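Workshop > Dye room > Notebook > Iron and tannin

Nov 16, 2022

Lot 3104, overdyeing. Second try at a dark gray from tannin and iron. The August lot came out brown at the seams and I never wrote down why, so more detail this time.

Cloth is the Padero cotton again, same bolt as before. Scoured last night with soda ash and a squirt of the plain detergent. Water was the color of weak tea after the first go, so I ran it again. Probably should have done that in August. Left everything in the rinse tub overnight with the lid on.

Tannin bath: ground oak gall, strained through the old pillowcase. Brought it up slowly, took it off the heat when it started to steam, then put the pieces in and left them for 2 hours. Stirred when I remembered to. The big pieces float and have to be pushed under with the paddle, and the sleeves trap air. Next time open all the buttons first. I had left the cuffs done up and there was a pale ring under each one, which I only noticed when wringing out.

Iron bath: ferrous sulfate at 2 percent of the dry weight, dissolved in a jar first and then added to the cool tub. The gray comes up at once. I kept the pieces moving the whole time and pulled them after 16 minutes by the wall clock. The Cherkaoui recipe says longer but also warns about the fiber going harsh, and I would sooner dip again than lose a shirt.

Rinsed until the water ran clear, then a wash with neutral soap. Betau soap is finished, used Udden. It foams more and takes longer to get out. Someone please order the other one.

Results so far:
- Test strips: even, slightly blue in daylight, browner under the tube light.
- Small pieces: fine. One has a splash mark near the hem from when I dripped iron on it at the sink. Redip.
- Cuffs: still lighter. Back into tannin, then iron, cuffs only.

For the color check I'm going by the charcoal garment on the green cloth with the white grid. Everything else gets held up against that at the window.

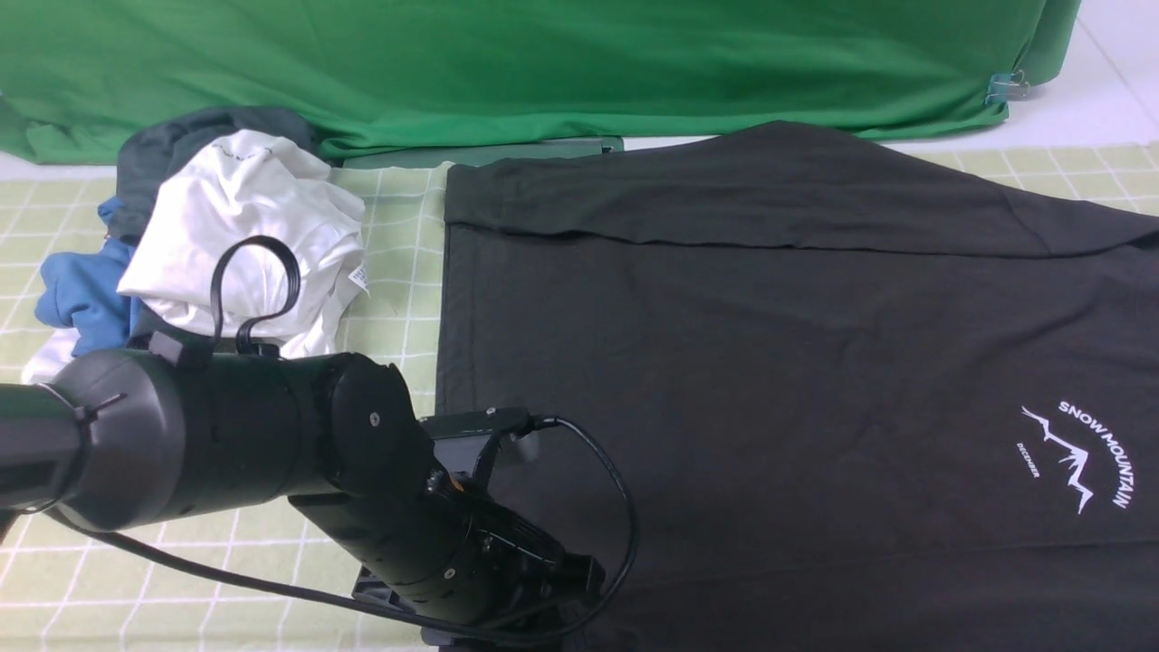 Ankica Dervishi thinks the brown in August came from the pot and had little to do with the scouring. According to her the enamel is chipped near the handle and the tannin was sitting on bare steel all afternoon, and she would like the pot kept for mordant only. I looked and there is a chip. Moved it to the bottom shelf and put tape on the lid.

Still to do: rub test with a damp white rag, light test strip in the window with half of it covered. Scrub the paddle, it is leaving gray on everything.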